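2019-09-20

Sorted the play food and small toys at the sofa end of the living room. The green tray is the container for all of it: bright lime plastic, raised walls, a rectangular panel molded into the floor. The sticker on the outside has started to peel. I considered removing it and left it on. Adhesive residue is worse than a worn sticker.

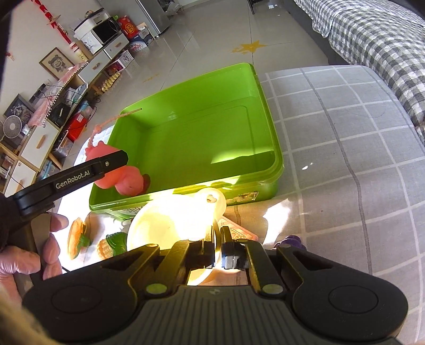 Gowda Toy Library, Home Sorting Group

Strong sun from mid-morning. The corn, the grapes and the green vegetable pieces go in as one category. The pink card has no category and travels with the tray. The pink rubber animal stays in as well, string included. Wissam Karaki wants strings trimmed on everything that goes out on loan. I have asked for a maximum length and have no figure yet, so nothing has been cut.

The corn comes apart into two sections and I log it as one item. The peach half with the red cut face gets its own line. Utensil stored in the yellow bowl, bowl in the right corner of the tray.
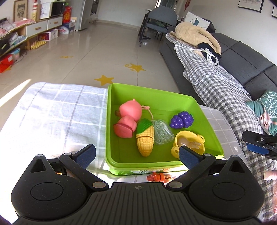
Sea animals and others

Starfish, octopus, a crab shape. The octopus is amber and translucent. The orange fruit slice kept ending up with these and belongs with the food. The watermelon ball is also food, under protest from the list, which has balls as a separate class.

Emptied the box onto the mat to check the set against the Skengate list. That list is from April and still has item 656 entered under two names. Changed the second entry to 1129. The clear molded plastic stays until I know which set it came with.
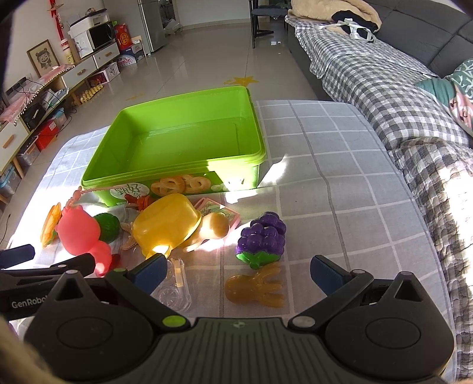

Green box empty, contents on the grid mat.

Still to do: wipe the tray floor, ask Wissam about the string length, find the lid for the Flunari set.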